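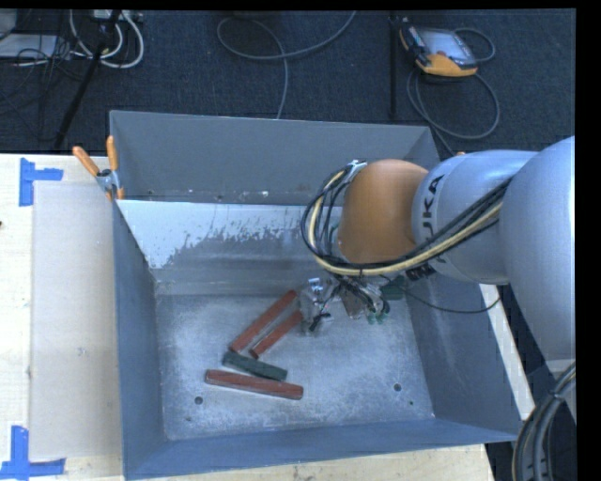

Blocos compridos castanho-avermelhados e um bloco verde-escuro mais curto, no fundo da cuba metálica.

Blocos de madeira Plurmont – galeria e notas
Página atualizada em 04/02/2020

Os blocos Plurmont são peças de madeira pintada, vendidas durante anos em caixas de cartão e também avulso, ao peso. Esta galeria é dedicada aos blocos compridos, os que nas listas antigas vêm designados por "barras". A coleção completa tem 2.762 peças, repartidas por cores e comprimentos. As notas que se seguem destinam-se a quem tem blocos destes em casa e quer saber o que são, ou como os guardar.

As cores
O castanho-avermelhado é a cor mais comum nas barras. Nas listas chama-se "tijolo" e não mudou de nome entre edições, embora o tom varie bastante de um lote para outro. Há peças quase cor de vinho e outras puxadas para o ferrugem. O verde-escuro aparece como "garrafa" nas primeiras caixas e como "pinheiro" nas posteriores. Quem procura peças para completar um conjunto deve comparar os tons à luz do dia. Sob luz artificial o verde parece frequentemente mais escuro e confunde-se com o azul da série Isinis.

O desgaste
Um dos blocos da fotografia, o castanho-avermelhado que fica abaixo do verde, tem a superfície gasta e uma aresta mais clara ao longo do comprimento. Nas barras o desgaste começa quase sempre pelas arestas. As faces largas aguentam melhor e podem conservar a cor durante muito tempo. Não retocamos a tinta. Uma peça retocada perde interesse para quem coleciona e, para quem só quer brincar ou construir, a diferença é pouca.

Os comprimentos
A série tem barras longas, médias e curtas. As longas servem de travessas, as médias fazem as paredes e as curtas fecham os cantos. As caixas traziam um folheto com modelos: uma ponte, um celeiro, um muro com portão. O folheto da ponte é o mais fácil de encontrar. O do celeiro só o conhecemos em fotocópia, e falta-lhe a última página, onde estaria o telhado. Se alguém tiver essa página, agradecemos uma digitalização, mesmo de má qualidade.

A cuba
É uma peça grande, de metal cinzento-azulado, aberta em cima e pousada sobre uma mesa de madeira clara. O fundo está riscado e manchado, e no painel inclinado há uma zona esbranquiçada, a lascar no bordo inferior, que deixa ver o metal cinzento. No fundo há ainda dois furos redondos maiores. Para blocos destes o tamanho é cómodo, com espaço para as barras ficarem deitadas em várias direções. Numa caixa estreita acabam por ficar empilhadas ao alto e é preciso tirar metade para chegar às do fundo.

Guardar os blocos
O cartão original raramente está em condições de uso. Os cantos abrem e o fundo cede com o peso. Para guardar por muito tempo preferimos caixas de madeira com tampa, ou de plástico opaco, em lugar seco. Num recipiente metálico convém pôr um pano no fundo se as peças ainda tiverem a pintura boa. As muito gastas podem ir diretamente. As barras longas ficam melhor deitadas, com as curtas por cima.

Limpeza
Pano macio, ligeiramente húmido, e secagem à sombra. Não usar álcool, que levanta o verde em poucos minutos. O castanho-avermelhado resiste mais, mas fica baço. Para o pó acumulado nas pontas, onde a madeira é mais porosa, uma escova de dentes velha é suficiente. Cola de etiquetas antigas sai com um pouco de óleo alimentar, deixado a atuar durante a noite e limpo depois com um pano seco.

Plurmont e Charpentier
É frequente a confusão entre as duas marcas. Os blocos Charpentier são mais leves e têm as arestas arredondadas desde origem, ao passo que nos Plurmont o arredondado vem do uso. As cores são próximas e muitas famílias juntaram tudo na mesma caixa. Numa venda de particulares é normal encontrar lotes misturados. Já comprámos um lote anunciado com 198 barras Plurmont em que perto de metade era Charpentier – sem má-fé de quem vendia, ao que nos pareceu. Pesar uma peça na mão ao lado de outra costuma resolver a dúvida, com alguma prática.

A série Dridero
Foi a última a sair e a menos vendida. Tem as mesmas barras com um rebaixo numa das pontas, para encaixe, e só existiu em duas cores. As peças Dridero não encaixam nas Plurmont comuns, mas podem ser empilhadas com elas sem dificuldade. Na lista de trocas estão em separado.

Trocas
Temos repetidas em castanho-avermelhado, sobretudo longas e médias, em estado variável. Procuramos curtas em verde-escuro, de preferência da primeira edição, e qualquer peça Isinis com a pintura completa. As trocas fazem-se peça por peça dentro do mesmo comprimento. Para Dridero pedimos duas barras comuns por cada uma. Os portes são pagos por quem recebe.

A lista de repetidas é revista em junho. Até lá vale a que está na página de trocas, com os comprimentos indicados em centímetros e o estado de cada peça numa escala de A a D. Fotografias de peças individuais são enviadas a pedido, com a indicação do comprimento e da cor pretendidos.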